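Home | About | Agendas and Minutes | Members | Contact

Downtown Restaurant Association
Minutes of the March meeting

Held in the back dining room at Citum. Called to order at 3:15 p.m. by the chair, Yolanda Cordero. Members present were from Citum, Pastor, Helo and the Biltell Diner. A quorum was present. Minutes of the previous meeting were approved with one correction to the spelling of a supplier's name.

1. Customer complaint at Pastor

The manager of Pastor reported on the complaint over the service charge added to a party's bill. The customer posted the receipt online and the post was shared 436 times. The charge was printed on the menu but had been left off the lunch card. Pastor has refunded it and written to the customer. The lunch card has been reprinted.

Members discussed whether the association should put out a statement. Cordero said the restaurant had answered for itself and she did not see what a second letter would add. Helo's owner disagreed and said reporters had called other places on the street asking for comment. It was agreed that calls from the press would go to the chair. No statement will be issued.

2. Service charge wording

Draft wording was passed around. Biltell asked that the size of the party be stated on every menu, including takeout menus. Citum asked that the word "gratuity" be dropped, as its charge goes to the house and is shared out through payroll. Both changes were accepted. Use of the wording is up to each member.

Motion to adopt as amended. Carried, one abstention (Helo).
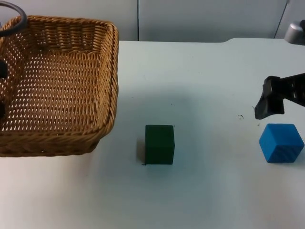
3. Sidewalk seating

The city has proposed a yearly permit fee of $61 per table. Helo has 15 tables outside and said it would cut back if the fee passes. Cordero will ask the city clerk for the hearing date and whether written comments are accepted.

4. Budget

Balance carried forward is $2,000. Dues are outstanding from two members. The printing bill for the street map was approved for payment.

5. Other business

Biltell asked about grease pickup, which was missed twice last month. Other members had the same trouble. Item held over to the next meeting.

Adjourned at 4:40 p.m.

Recent items
Sidewalk permit fee: draft comments
Street map reprint
Grease pickup schedule
February minutes

Contact the association | Copyright Downtown Restaurant Association | Back to top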